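Category: List archive > End effectors and grippers

Re: Clukgate trial kit for cloth handling, worth the deposit?

Hello all,

I promised in February that I would write when we had the Clukgate kit on the bench. The question was this one:

> We are thinking about the Clukgate trial kit for folding and
> sorting small textiles. Sales says 30 days, deposit returned.
> Has anyone used it with real cloth, and do the black fingers
> leave marks? Also, is the tactile option worth paying for?

We took it for the 30 days and after that asked for two more weeks, which Clukgate gave without extra cost. Our interest is narrow tapes and small towels. With the standard fingers, pinching a thin edge was better than I expected.

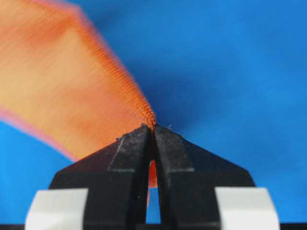

We did 70 picks per material, and the orange ribbon gave 900 grams of holding force before it slipped, by our spring scale. The fingers collect lint, so plan to wipe them. About marks: I found none on the ribbon, but I did not try anything white or delicate, so please do not take this as a full answer.

Folded towels are harder. The software from Trarnine that comes with the kit wants to grip from the thick side of the stack, and it often takes one layer when you want all of them. We changed the approach height by hand in the settings file. The manual has one page on this and it is for the older version.
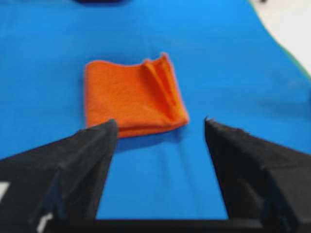
Open fingers near the folded orange towel, on blue cloth.

A small complaint is the setup of the fixed view. The kit assumes that your work surface has one color. Ours has not, and I lost an afternoon on the calibration.

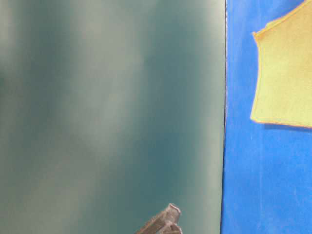 Support answered in 20 hours and told me to set the exposure manually. They were polite and the advice was correct, but it should be in the manual.

Now the tactile option. You get a pad with rows of small bumps, in a square housing at the fingertip. The cable is thin, and I would ask for a spare one when you order.
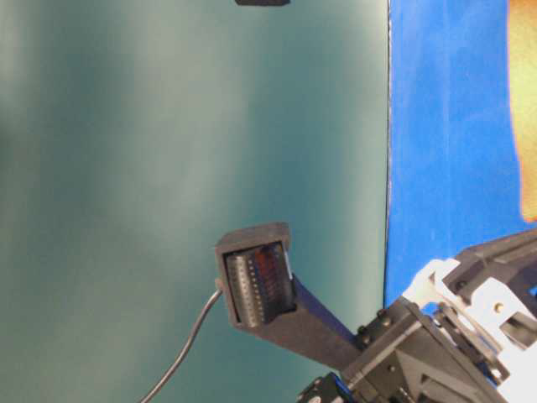 For ribbon I would not pay for it. For the towels I would, as the signal lets you tell one layer from several before you lift. The Hämmerli adapter plate is sold separately, and you need it if your arm is a Plesus. Ask for this in the quotation, we forgot it.

The deposit came back complete. If somebody wants my settings file, write to me off list.

Best regards from the textile bench

> Also, does it run without a network connection?

Yes, after the first activation.

Last updated: February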